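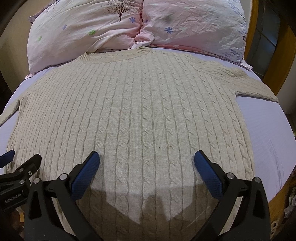
The sweater on the bed, both sleeves out.

Home | Stories | Poems | Archive | Contact

July 19, 2023
By Zuleica Nogueira

"Sleeves first," said Bastos.

"Body first," said his mother. She had folded sweaters for nearly 100 winters, if you believed her.

The machine from GenRobot waited over the sweater with its jaws open. It had learned towels in October, and socks after that, but a sweater has cables and a collar, and it does not lie still.

"How long does it think?" she asked.

"Maybe 20 seconds."

"In 20 seconds I fold 2 of them."

The jaws closed on the hem, lifted it a little, and let it go. They tried again. This time the hem came up as far as the collar and stayed there, crooked.

His mother looked at it for a long time. Then she pulled one corner straight with her finger.

"Tell it that it was better," she said, and went to bring the next one.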